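Cladia Gripper Tool: Pictures From the Fault Month

Welcome to the gallery page of the Plana workshop. In June we had a problem with the Cladia, our hand-held gripper tool, and it took us longer than we like to find the reason. Several readers of the project page asked what happened, so I write it down together with a view from the work at hand.

The task was simple. A person takes the tool, goes to a coat stand, closes the fingers on a cap and brings it to a table. The tool records the finger opening and its own position, and later a robot arm learns from these recordings. We collected 865 of them before we checked the set properly. Only 787 could be used. In the others, the finger opening jumped to zero for a short moment and then came back, as if the fingers had closed and opened again faster than any hand can do it.

At first we suspected the finger pads. The mesh on the inner face had been changed in spring, and one pair was glued a little bit crooked. We put new pads from Stoyanova on two tools and recorded again. The jumps were still there.
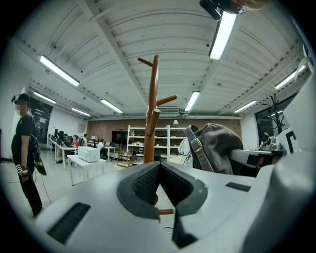

Cladia at the coat stand, with the finger pads open and the gray cap behind them.

The cable was our second idea, and it was the correct one. When the tool is lifted to the height of the hooks, the cable is pulled at the connector. On 4 of our tools the small clamp inside the housing was not tight, so the wire could move and the contact was lost. At table height everything looked healthy, and this is why our bench test never found it. We had tested the tool only lying down.

There was also a safety matter, and I do not want to leave it out. During one session the cable made a loop near the feet of a colleague, and he stepped into it while he was looking at the hooks. He did not fall, but the connector was torn out and the tool hit the floor. With a head-mounted device you do not see well what is under you -- we knew this and we had no rule for it.

What we changed after that:

The clamp is now a screw type made by Bamar. It holds the cable also when the arm is fully up.

The bench test takes 5 minutes longer. The tool is lifted, turned and put down again while we watch the signal of the fingers.

Before each recording, the second person looks at the floor and says "cable free" in a loud voice. It felt strange in the first days, and now everybody does it.

The bad recordings are kept in a separate folder and are not used for training. If you copied the set before the correction, please take the new version. The old one has the same name but no version number in the text file.

Questions about the clamp can be sent to the workshop address. The drawing will be added to the parts page when it is checked.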